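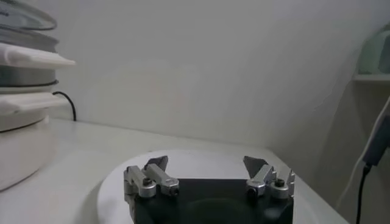 Thu 16 July

Back from the workshop at quarter to nine with my feet aching. We gave Fevon the whole evening again. The name was Anqi Lu's choice and I've stopped arguing about it, along with the colour of the cable ties and whether we need a logo.

The job is still buns. Lid off the steamer, buns from the plate on to the tray, lid back on. I said in the spring that this was a silly thing to build an arm for and I still think so, but I'm the one who turned up with a bag of hex keys, so I can't be too grand about it.

First hour went on the fingers. The left one had play in it at the second pivot, enough that you could waggle the tip with your thumbnail. Anqi thought it was the pad wearing. I thought it was the bolt, and it was the bolt. Took it out, cleaned it, put a dab of threadlock on and did it back up. The right one I left alone. We've been told by the Badis people that these linkages "need no adjustment in normal use", and I would like to meet the person who wrote that and ask them what they think normal use is.

Then the grip force. Anqi has the setting at 91 on whatever scale the Jorari software uses, and the manual won't say what the scale is. Grams? Percent of something? I asked for the third week running and got a shrug. It dents a fresh bun. A stale one it holds quite nicely, and I notice that most of our good results have come from stale ones.

Cables are a disgrace. There's black cable looping off the arm behind the table and more of it on the floor among the legs, and one day somebody is going to catch a foot in it and bring the lot down. Wrote it on the board. It was already on the board.

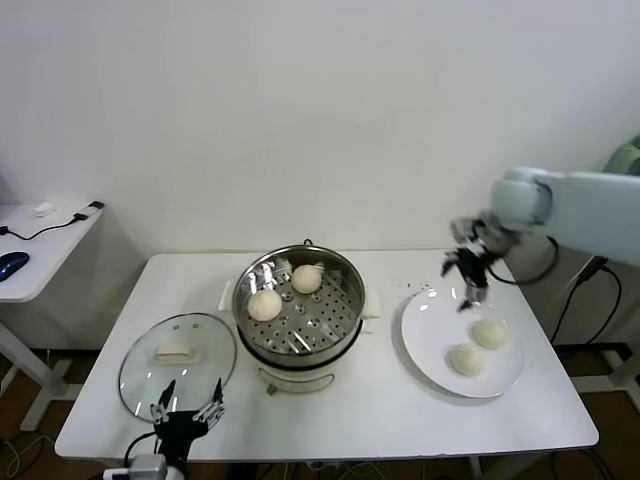 Page 248

(Starting this notebook where the old one left off, so the numbers carry on.)

Two on the tray and two on the plate was as far as we'd got when I stopped to write any of this down. Lid lying flat to the left of the pot, one gripper pointing up towards it, the other hanging over the plate. Anqi was very pleased with the look of it. I said it looked like a man who has forgotten what he came into the kitchen for.

My trouble with the whole thing is the lid. It's glass with a metal rim and a white handle on top, and the handle is the only part worth gripping. If the lid is turned even a little, the fingers come down on the wrong bit of it. Anqi's plan is to teach it more positions. Mine is to stick a block of wood on the table so the lid always goes down the same way. She says that's cheating. I say it's carpentry.

We did 6 full runs before tea and I kept the tally myself, because last week's tally had a suspicious number of ticks in it and a column headed "nearly". There is no such column now. A run counts if the buns are on the tray and the lid is on the pot and no hand has touched anything. Two passed. Anqi says two is better than none, and I'll give her that, but she also wanted to count the one where she nudged the plate with her elbow.

Meng rang in the middle to ask if we'd be ready to show it at the open evening. Anqi said yes before I could get to the phone. So now we're showing it. I want it written here that I said no.

Jobs for next time. Longer screws for the mounting block. Ask Jorari about the scale AGAIN, in writing. Wipe the table down properly, there are specks behind the plate. Block of wood — I'm bringing one whether she likes it or not, there's a bit of beech in the shed that should do.

Bought chips on the way home. Knee bad on the stairs. Must ring the garage about the exhaust before they shut for the weekend.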